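Home | Shop | Freebies | Forum | Opinion

Search the site... Go

The Pose Pack Problem

I own 478 poses for my 3D figures, and every character I render still stands like she is waiting for a bus. I bought most of them from Ploltlow during the July sale, when a bundle costs less than lunch and you forget that you already own nine ways to lean on a wall.

My complaint is with the way poses get sold. The promo shows a figure sinking into an armchair, perfectly at ease. Load it with your own armchair and she hovers over the cushion, with one elbow buried in the upholstery. The vendor's notes say "minor adjustment may be needed." I spent two hours on the minor adjustment. 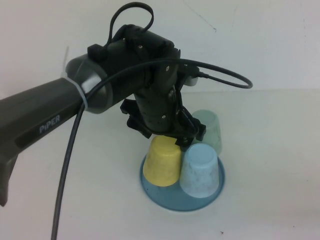

Fewer Poses, Better Hands

Mernus got this right with a pack of only 18 poses. Each one comes with separate hand presets, and the fingers close on things – a mug handle, a railing, another person's sleeve. I have used all 18. I can't say that of any bundle with the word "Mega" in its name. 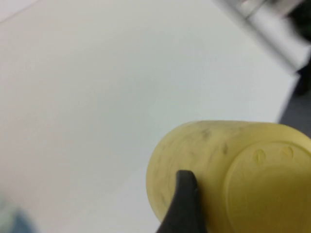
Zalewska

The usual defense is choice. Buyers want variety, so vendors mirror half the set left to right and count it twice. I've done my own share of mirroring and it takes one click, so I resent paying for someone else's.

I would happily pay double for a small pack tested on two body shapes and a chair that didn't come from the same store. Until then my heroine stays at her bus stop – she has the posture for it.

Shares 2 | Comments 18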